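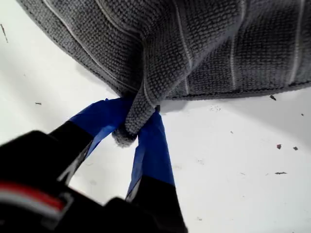
How often should a tea towel be washed? Every 2 days in my kitchen, and the same evening if it has been anywhere near raw chicken.

My grey one with the stripes gets the worst of it. Henrike Grube irons hers, a thing I learned in March and have tried to forgive. Mine come off the line, get folded in half by someone in a hurry and go into the drawer under the cutlery, where the good linen ones from Ehlers are still waiting for guests.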